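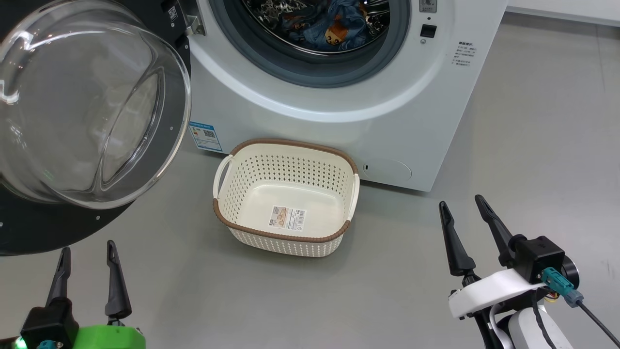

Kelly Andrade wrote in to ask whether a foster home has to have a spare room, and whether a dog that has not been neutered yet can be placed at all. Both points are covered in the answers that follow, along with the other questions the foster desk at Hultham Animal Shelter receives most often.

Foster Program: Frequently Asked Questions
Updated 31 Oct 2024

Do I need a spare room?
For cats and kittens, yes, or a bathroom with a door that closes fully. For adult dogs, no. A dog needs a resting place away from the main walkway of the home and a way to be separated from other pets during meals. A crate or a baby gate is acceptable for this.

Can an animal be fostered before it is spayed or neutered?
Yes. Unaltered animals may be placed only in homes where all resident pets of the same species are altered. The surgery date is entered on the foster agreement, and the foster home brings the animal in on that date.

How long does a placement last?
Kittens stay until they reach the weight set by the clinic and are at least 8 weeks old. Adult dogs are placed for 30 days, and the period can be renewed. Medical placements run until the clinic signs the animal off.

Who pays for food and vet care?
The shelter supplies food, litter, bowls, and a carrier. Vet care is free to the foster home when it is given at the shelter clinic or at the Macedo Road animal hospital, with approval in advance. Bills from other clinics are not paid back. The after-hours number is printed on the first page of the foster packet.

I already have pets. What do they need?
Resident dogs and cats must have a current rabies vaccination. Dogs must also have had distemper and parvovirus shots, and cats the standard combination vaccine. Send copies of the records with the application. New arrivals are kept apart from resident pets for 14 days, with separate bowls and litter boxes.

How should bedding be cleaned?
Shake off loose hair and solids outdoors, then wash on the hottest setting the fabric allows and dry completely. Do not use fabric softener. If ringworm or parvovirus is suspected, put the bedding in a closed bag and call the foster desk before washing it.

What happens if the placement does not work?
Call the foster desk. Staff will try to arrange a return within three days – sooner if there has been a bite or a fight. Do not hand the animal to another household, including another approved foster home, without a transfer form.

Can I adopt the animal I am fostering?
Yes. Foster homes have first choice until the animal's profile is posted. The adoption fee for a dog is $125 and is not reduced for foster homes. Natanael Bezerra handles these requests and needs the completed form before the posting date.

May I post photos online?
Yes, using the shelter name of the animal. Do not give your street address or the name of a former owner. Animals on legal hold may not be shown. The current hold list includes Misis and Imel, both adult dogs.

Can I take a foster dog to an off-leash park?
No. Foster dogs stay on a leash no longer than six feet in any area without a fence. Private fenced yards are fine if an adult is outside with the dog.

Is there an age limit for applicants?
The person who signs the agreement must be 21 or older. Renters need written permission from the landlord, and the letter must state the species and the number of animals allowed.

How do I apply?
Fill in the application at the front desk or ask for a copy by email. Montserrat Carrillo schedules the home visits. The next group orientation after the winter break is in May – until then, orientation is done one household at a time, by appointment.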